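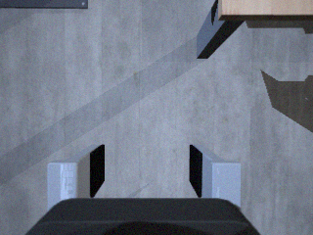
How long before I can put a hot cup on my newly oiled table?
Wait 36 hours after the last coat, and use a coaster for the first couple of weeks.

Section 4: Oiling your table top

Trenomard Table Oil, maker's guide for home users
Text by Tanvir Gazi, Drinermont Workshop
Revised 5/14/20

You've done the dull part. The top is sanded, the joints are sound, and now you get to put the oil on and watch the grain come up, which I still think is the best ten minutes in woodworking! Please read the whole section through once before you open the tin. Oil doesn't wait while you look for a cloth.

4.1 What you need

Trenomard Table Oil, stirred
Two flat brushes or one foam pad
Plenty of lint-free cotton cloths (old bed sheets are lovely for this, T-shirts with printing on are not)
Fine abrasive paper, 240 and 320 grit
A vacuum cleaner with a soft brush head
Thin gloves
A metal tin with a lid, half filled with water, for used cloths

One large tin covers 11 square metres in a single coat on beech or maple. Oak drinks a little more on the first coat and then settles down. If your top is softwood, buy the next size up and don't feel bad about it.

CAUTION: Cloths soaked in oil can heat up and catch fire by themselves when they are crumpled and left. Put every used cloth straight into the tin of water, or spread it out flat and single outdoors until it is stiff. Never drop one in the kitchen bin, even for a moment.

4.2 Reading the grain

Everything you do from now on follows the grain: sanding, brushing, wiping off. On most tops the direction is obvious. On pale timbers it can be surprisingly shy, so get your face down near the wood and look along it towards a window. Tilt your head a bit and you'll soon see the lines. Once you've spotted them, lay a strip of masking tape on the underside with an arrow on it. I do it on every table and I have been doing this for years.
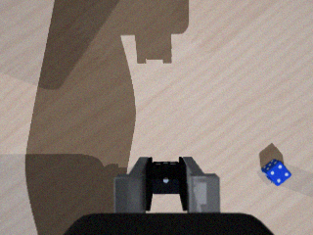

Fig. 4a. Pale wood from above, with the grain running on the diagonal.

Don't assume the grain runs square to your body when you stand at the table. Walk round until it runs away from you and work from there. Your arm will make a much straighter stroke.

4.3 Last preparation

1. Sand the top with 240 grit, with the grain, using light pressure. Let the paper do the work.

2. Vacuum thoroughly, including the edges and any cable holes or leaf slots.

3. Wipe the whole top with a cloth that is just damp. The surface will feel slightly furry afterwards. Good, it's meant to.

4. Leave it until it is fully dry to the touch, then sand once more with 320 grit. Two or three passes will do.

5. Vacuum again, then run a clean dry hand over the top. If your palm picks up dust, vacuum a third time.

Note: Do not use wire wool on oak or chestnut. Tiny bits of steel stay in the pores and turn blue-black weeks later, usually just when visitors have started admiring the table.

4.4 Tops made from several strips

Tops glued up from staves are a real pleasure to oil, and they need a little extra thought. Each strip may come from a different tree, or a different part of the same one, and will take the oil at its own speed. A reddish stave next to a cream one will look even redder with the first coat on. Try the oil on the underside first, across at least three strips, and leave it overnight before you decide whether you like the contrast.
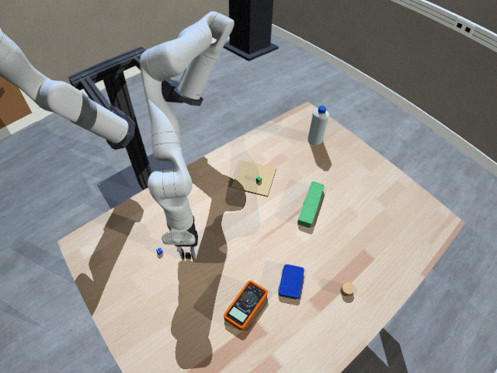

If the contrast comes out stronger than you wanted, use Trenomard Pale for the first coat and the standard oil from then on. Pale has a pinch of white pigment in it, so stir it right from the bottom of the tin and keep stirring every few minutes. Trying to even things out by putting less oil on the darker strips doesn't work (I've tried!) and leaves those strips thirsty and easy to stain.

Look over the glue lines too. Any smear of dried glue will show up as a pale patch that refuses oil. Wet the area with a little white spirit and it will show itself straight away. Scrape it off, sand the spot and then sand the strips on either side so you don't leave a dip.

4.5 The first coat

Work in a room between 15 and 25 degrees, with a window open on the side away from any dust. For a long top, get a second person to wipe while you brush. The longest one we have finished in the workshop was 2,372 millimetres from end to end, and I wouldn't want to do it alone.

1. Stir the oil slowly for two full minutes. Do not shake the tin.

2. Pour a small pool onto the top, about the size of a saucer, well away from the edge.

3. Spread it along the grain in long strokes. The wood should look wet but the oil should not stand in puddles.

4. Carry on in sections no wider than your forearm until the whole top is covered.

5. Watch for dull patches in the first ten minutes. Feed them with a little more oil.

6. After fifteen minutes, wipe off everything that hasn't soaked in. Change to a clean cloth as soon as the first one drags.

7. Do the edges and the end grain last. End grain takes oil like a sponge, so go back to it twice.

8. Put all the cloths in the tin of water.

CAUTION: Oil left sitting on the surface goes sticky and stays sticky. If you only remember one step from this page, make it step 6.

4.6 Checking for missed patches

Give the top a proper look before you leave the room. Start with the main light on, then turn it off and use a torch held low and to one side, skimming across the wood. Missed wiping shows as shiny islands, missed oil as flat chalky ones. Move anything that throws a shadow, yourself included, and look at each part of the top in full light at least once. Dull spots hide beautifully in shade. 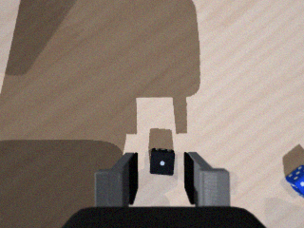 Fig. 4b. Crisp brown shadows on a light tabletop, with the bright half on the right.

Shiny islands can be buffed out with a dry cloth if you catch them within the hour. After that, dampen a cloth with fresh oil, rub the patch until it loosens, and wipe it dry.

4.7 Further coats

Leave the first coat overnight. Rub the surface very lightly with 320 grit, vacuum, and repeat 4.5 with about half the amount of oil. Most dining tables want three coats. Desks and side tables are happy with two, and a kitchen table with children at it deserves four.

Note: In November and through the cold months, drying slows down a lot in an unheated room. If the top still smells strongly the next morning, give it another night.

4.8 If something goes wrong

The top feels tacky after two days.
Too much oil was left on. Wipe with a little white spirit on a cloth, leave for an hour, then buff dry.

There are white rings already.
Something damp was put down too early. Sand the ring lightly with 320 grit and dab on a thin coat.

The surface feels rough, but looks fine.
Dust has settled in the oil. Rub along the grain with a folded piece of brown paper. It sounds silly and it works wonderfully.

The oil in the tin has a skin.
Lift the skin out whole and strain what is left through an old pair of tights. If it is stringy, use a fresh tin.

4.9 Using it with other products

Trenomard oil can go over Sarkar wood soap once the top has been rinsed and dried. It will not go over Torkora hard wax, which has to be sanded back to bare wood first. If you don't know what is on your table, put a drop of water on it and wait five minutes. A drop that sits up in a bead means there is an old finish in the way, and you should go back to Section 2 for stripping.

Everyday cleaning and the yearly top-up coat are in Section 5.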